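Jerkura opens its game key exchange to all players

Furkberg, March. The Hemik company today opens Jerkura, its exchange site for digital game keys, to every player who wishes to register. Until now only 358 invited members could trade there.

On Jerkura, two players agree on a swap or a price, and both put their side into a locked trade. The keys are released at the same moment, when both have confirmed. If one side does not answer in 3 days, the trade is cancelled and each player gets the own key back.

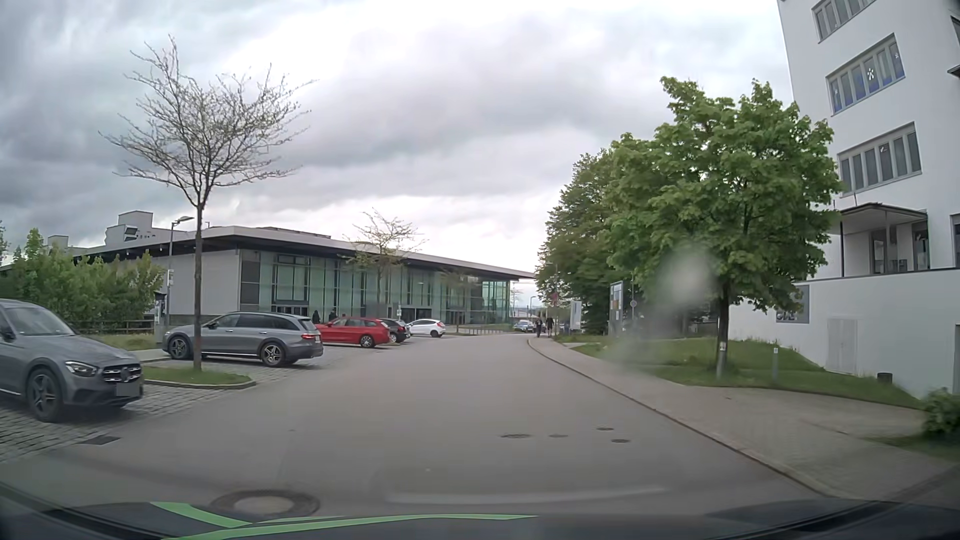 New members can hold keys up to a value of 200 dollars in open trades. The limit rises to 1,000 dollars after the first ten trades without complaint. Feedback can be left only by the two persons of a finished trade, and it stays visible also when a member changes the user name.

"In the test time we had many questions about bundles, and less about single games," says Burgi Stöckli, head of member support at Hemik. "So we wrote the rules for bundles new, in a shorter form."

Disputes are handled by the Griffiths office, which Hemik has engaged for this task. Registration is free of charge. For each trade with money the seller pays a small fee, and swaps of key against key cost nothing.

Press contact: Burgi Stöckli, Hemik, Furkberg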